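Speaker notes, the packaging talk, Friday slot (12 minutes, they will cut the mic)

Slide 1. Title. Wait for the people at the back to sit. They won't. Start.

Slide 2. Open with the scissors. I bought a pair of scissors in March and needed scissors to get them out. Everyone has this story, so let them laugh and move on before somebody in row two tells me theirs.

Slide 3. Why stores love a hanging pack. Three jobs: stop theft, show the goods, survive the truck. Opening it at home was never on the list. Mention the Figueroa warehouse visit, where I asked who tests for opening and got shown a very nice break room.

Slide 4. The Lelovwood survey. We mailed 3497 cards and asked one thing: what did you use to open it? Kitchen knife won by a mile. Teeth came third. Read out the one that says "my husband's truck." Do not explain it, I don't know either.

Slide 5. Weight. The Cula battery pack weighs 22 grams empty. I own lighter socks. PAUSE. If no laugh, keep walking toward the water glass as if planned.

Slide 6. What we tried with Motov. Perforated back card, pull tab, arrow printed on the tab. First batch of 800. People pulled the tab off and then got a knife. Second version had a longer tab with no arrow, and they did better with it. I have stopped trying to work out what this says about arrows.

Slide 7. Cost. Buyers will ask. The card costs a bit more, the returns desk costs a bit less, and the two figures live in different departments that don't have lunch together. Say this slowly. It's the only useful thing in the talk.

Slide 8. Recycling. Clear plastic glued to printed card is no good to the plastic people or the card people. Skip if past minute nine. Go straight to the ask.

Slide 9. The ask. Before you sign off on a pack, take one home and give it to someone over seventy. No tools, no hints, and stay in the room. Bring your own bandages.

Leave the last slide up for questions. If asked about child-resistant caps, that's a different talk and I was not invited to give it.
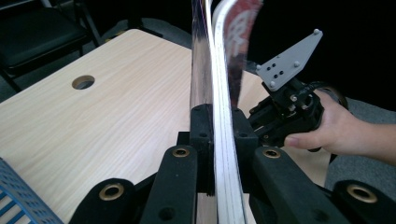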